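Mendemdale by Tan: review

28 Mar 2020

Mendemdale is a novel for readers of about 11 and up, published by Flotley in paperback. It follows a girl sent to live with her grandfather in a valley that is due to be flooded for a reservoir. The story covers 17 days in July, one chapter per day, and each chapter opens with a water level.

Structure

The day-by-day layout works well for classroom reading. Most chapters take under 20 minutes aloud. The exception is day 7, which runs to 60 pages and contains two long flashbacks. I would split it over several sessions.

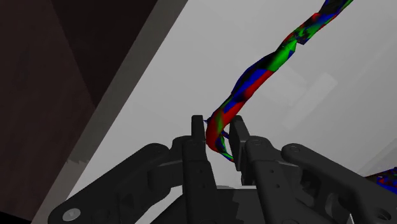 The point of view changes 3 times, always between the girl and her grandfather. The changes are marked only by a line break, and weaker readers may miss the first one. After that the two voices are easy to tell apart – his sentences are short and mostly in the present tense.

Language

The vocabulary is plain. Terms such as sluice, spillway and culvert are explained in the text the first time they come up, and there is a glossary at the back. The dialogue has few tags, so it helps to assign parts when reading in a group.

The middle section is slow. A subplot about a missing survey map takes up four chapters and is dropped when the family moves to Clolutside. Cutting it would have cost the book very little.
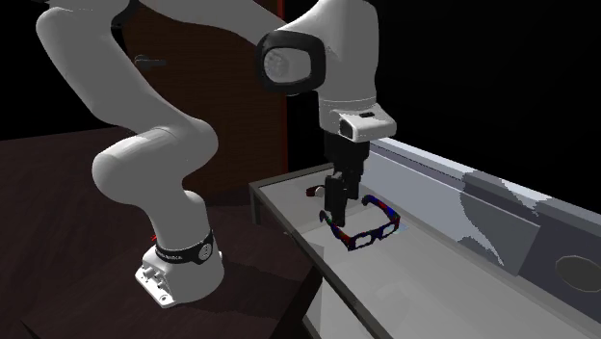
Print and binding

The type is a good size and the margins are wide enough for notes. The map inside the front cover is printed across the fold, and the names of two farms are lost in it. The spine on my copy creased after one reading.

Verdict

Recommended for upper elementary and middle school, with some help through the middle chapters. The last three days are the best writing in the book. Four out of five.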